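How to Check a Success Rate Before You Believe It

Posted February 2022, filed under Manipulation

Every few weeks a manipulation paper lands with a success rate in the abstract, and every few weeks somebody asks me if the number will hold up on a messy table. Usually I can't tell from the paper. So this page goes through the check I run on our own policies before I let a percentage into a slide. It takes an afternoon and it has made most of my numbers worse.

The policy under test was Flirkelent, a tabletop clearing method trained on wrist and room views. The table was set with gift wrap supplies and office stuff. 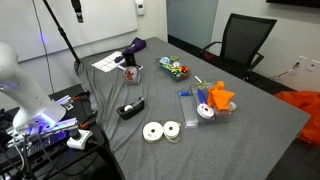
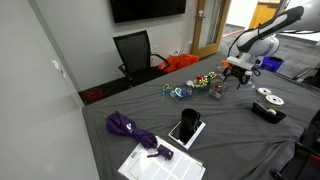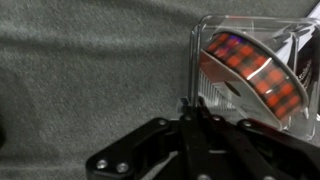

Step 1: Write down what counts before you run anything

One sentence per outcome, on paper, dated. Ours for a pick was "object leaves the table, stays in the gripper through the move, and is released inside the target area." If you write this after watching a few trials, you will write it around the failures you have already seen. I've done it. Most people I trust have done it.

Decide about drops too. A box that falls in the right place is a success to some groups and a failure to others, and papers rarely say which.

Step 2: Fix the trial count

We use 50 trials per policy. Pick yours and don't stop early because things look good, and don't add trials because they look bad. If the arm faults out, that's a trial. If you really want to exclude hardware faults, report them in their own column so readers can put them back.

Step 3: Have someone else lay out the table

Whoever trained the policy knows where it likes things to be. They will leave a nice gap around the tape dispenser without noticing. Hand the job to a person who hasn't watched the training runs, give them the object list, and leave.

Keep the awkward items in. Clear plastic is the one I'd insist on. With a transparent box, the wrist view gets the spool inside, the reflections and the wall of the box all at once, and a policy that has mostly learned "go to the colorful part" may aim for the ribbon. Fabric and bows are worth keeping for the opposite reason: they have no single correct grasp, so your scoring sentence from Step 1 gets a workout.

Step 4: Run the dumb baseline

This is the step people skip. Write a scripted grasp: segment whatever isn't tablecloth, pick the nearest blob, close the fingers from above. Ours is called Prisley and is embarrassing to read. Run it on the same layouts for the same number of trials.

Our result, for what it's worth: Flirkelent got 41 out of 50. Prisley got 36. I had been telling people the learned policy was far ahead. Five trials at this sample size is not far ahead of anything, and I wouldn't bet lunch on the order staying the same next time.

Step 5: Score from the recording

Don't score live. You get tired, you start rooting for the arm, and a grasp that slips just before release looks fine from where you're standing. Use both the room view and the wrist view. Contact is often hidden from across the room, and a wrist camera tells you very little about where the thing ended up.

Have two people score separately and hide which policy was running. Where they disagree, publish the disagreement count. Ours was higher than I'd like, mostly on soft items.

Step 6: Split the number

One average hides everything. Break it out by rigid, soft and transparent at the least. If the good average comes from rolls of tape and the clear boxes are a coin flip, say that.

Step 7: Ask what the training set saw

Flirkelent was trained on almost 700 demonstrations, and when I went through them in January I found plenty of the test objects in there. That makes our 41 a measure of how well it handles familiar things in new positions. Fine, but that's a smaller claim than the one on our old poster, and I've asked for the poster to come down.

If you can't get the training list for a published method, treat "unseen objects" as a hope.

What I haven't solved

Lighting. All of this was one room, and I have no idea what happens in another. The scoring sheet and the Prisley script are on the Vovero downloads page. If you run them and your gap holds up at a few hundred trials, please write to me, and send the recordings along with the table of results.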